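Small-Object Handling Study Reports First Results

The Hajdu Laboratory at Vedavcombe has completed the first stage of its study on teaching robots to handle small, soft items. Under the method, called Perkis, people carry out each task with a hand-held gripper, and the recordings are used to train a control policy.
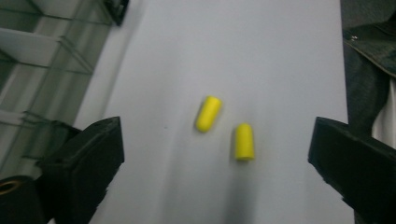

The team collected 1000 demonstrations in August. Foam earplugs were included for their softness, as a policy trained only on rigid parts tends to close the jaws too far.

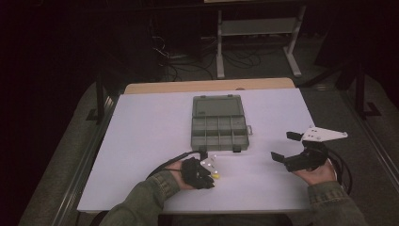

A second set of 31 demonstrations pairs the gripper with a gloved hand. Kálmán Rácz, who leads the study, reports that adding this set reduced failed grasps by 10 percent in trials on the Skellon arm. The results will be presented to members on 7th October in Room 3915.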